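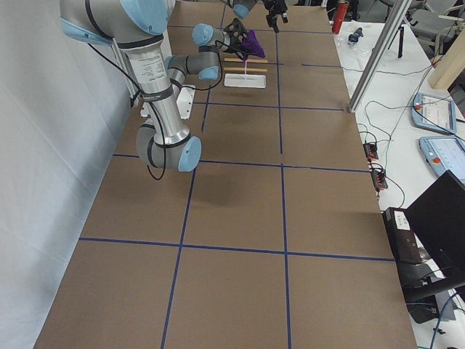
It took me most of a morning to stop steering and start folding, Ingvar Ásgeirsdóttir told visitors at the Ruchti workshop in Wastness, and anyone who has ever tried to teach a teenager to drive will know just what that feels like.

The workshop opened its doors on November 13, 2019, for a friendly look at something its staff have been chipping away at since early October: getting a pair of robot arms to handle cloth and sticks by having a person show them the motions, over and over, by remote control. The cloth is purple, the sticks are plain wood, and the whole business goes on at a long table covered in brown paper and marked off with blue tape (visitors were very taken with the tape, and several asked if they could do the same to their kitchen counters).

There is no typing out of every little movement in advance. A person works the arms from a distance, the computer keeps a record of where each joint went and when the fingers opened and closed, and each run is saved as one demonstration. The group has 1,329 of them put away so far and would like to have 3,000 before it tries to train anything serious, which gives you some idea of how patient these people are! A good operator gets through almost 20 in an hour, and then it is time to hand over to the next person and go find a cup of coffee. 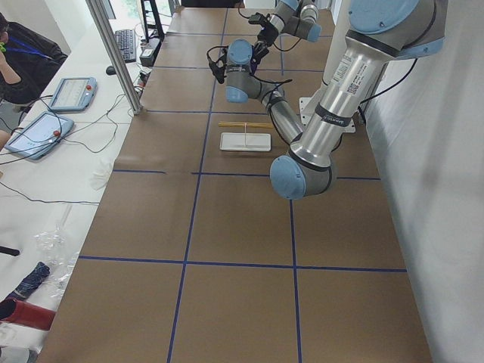 Doesn't the robot just learn your bad habits too? a reader named Costberg wrote in after we announced the visit, and it is a fair thing to wonder. The answer we got was a cheerful yes, it surely can. If the operator hesitates before every grasp, the hesitation goes into the recording along with everything else, and so the runs are looked over afterward and the clumsy ones are marked. Not all of them get thrown away, mind you. A fumble with a nice recovery is worth keeping, we were told, and the staff at Ruchti have become rather fond of a few.

Cloth is the hard part. A stick stays the shape it was when you picked it up, but a cloth droops and bunches and lands a little differently every time, and the operator has to judge all of that through a pair of grippers. 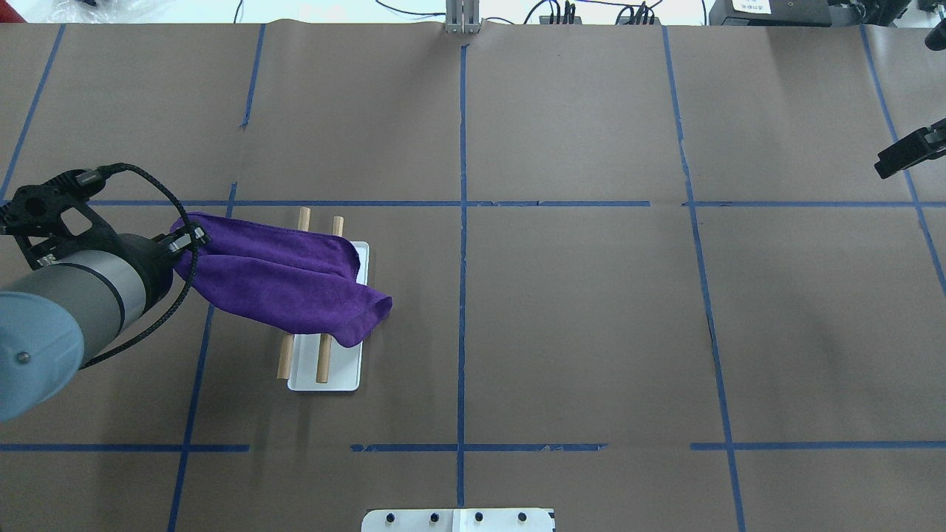 A gripper lifts one end of the cloth over the tray and dowels.

The next open afternoon will be held with the Pokmont learning center, which is lending the room and putting out chairs. Children are welcome with an adult, and there will be a turn at the controls for anyone willing to wait in line.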